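Week 4 handout: The work surface and what ends up on it
Module: Packing and Bench Practice (evening group, Wednesday)
Notes by Xóchitl Ayala

Last week we did boxes, and most of you now know which way up a box goes. This week is the surface the box sits on, a duller subject that decides nearly everything else. Please read the whole handout before the practical. Reading the headings in the corridor does not count, however convincingly you nod.

1. What a bench is for

A bench is for the job you are doing. It is not a shelf, a wardrobe or a place to eat soup. When I was at Mollah we had a bench 400 centimetres long, shared between two people, and on most afternoons there was room on it for one parcel, provided the parcel was a small one. The rest was keys, mugs, post and a single glove that stayed for the whole of February.

Before you start, sort what is on the surface into two groups: things you will touch in the next ten minutes and everything else. Everything else goes. You will be surprised how attached people become to everything else.

2. Colour

A plain, strong colour helps you see what you have put down. Brown card on a brown top disappears, and white labels on a white top are how we lost a morning at Zerska. Green is a common choice and a sensible one. Black looks smart in the catalogue and shows every crumb.

What no colour will do is rescue you from clear things. Clear tape, clear bags and clear plastic rings take on the colour of whatever is underneath them, and the eye slides straight over. Two habits help:

Put clear items down in the same place each time, near an edge you can reach without looking.
Fold over the end of the tape. Picking at it with a thumbnail is a hobby, and you have come here to pack.

3. Zones

Divide the surface before you put anything on it. I use three zones and have never managed to keep to them for a full shift — but a broken rule is still easier to work with than none.

Near side: the thing being packed, and the card it is going into.
Middle: clear. It will not want to stay clear. Defend it.
Far side and corners: small items, each kind in its own spot.

Card deserves a word. A flat piece lying along the edge of the bench makes a decent buffer for anything with sharp corners. A heap of offcuts is a heap of offcuts, and calling it a buffer will not earn you the mark.

4. Small pale things

These are the scraps, caps, backing strips and corners of label that collect along one side. They weigh nothing and get into everything. In the stocktake exercise you will be handed a tray of 482 mixed pieces to sort by type. Previous groups have found this calming, or have said so in order to be allowed home.

Sweep them up when you change jobs. If you only do it at the end of the day, half will have left in somebody's parcel.

Look for the clear ring on the green, over towards the left, with the green showing through its middle. Then see how much less trouble the tan surface in the lower corner gives you.

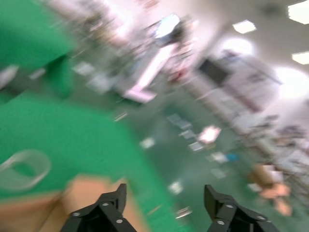
5. Practical task

Work in pairs. You have one bench, one flat-packed box and one roll of tape.

a) Clear the bench completely, wipe it and mark out your zones.
b) Pack the sample item. It is a Clalix desk lamp and it is already broken, so relax.
c) Swap places with your partner and find the end of the tape without asking.
d) Write a paragraph on what went wrong. "Nothing" will be read with interest.

6. Written work

600 words on a surface you use every day: what lives on it, what ought to, and who you blame. Hand it to Jovita Becerra at the front desk. She does not take it by email, and she does not lend staplers.

Comments (3)

pam_k: is the soup bit aimed at me

Dennis R: Our kitchen table at home has failed every section of this. Going to show my wife section 1 and then stand well back.

Jovita Becerra: Staples are available from the shop across the road.

Related handouts

Week 3: Boxes, and which way up
Week 5: Labels people can read
Week 6: The Trandis trolley and how to load it
Reading list, pages 1 to 73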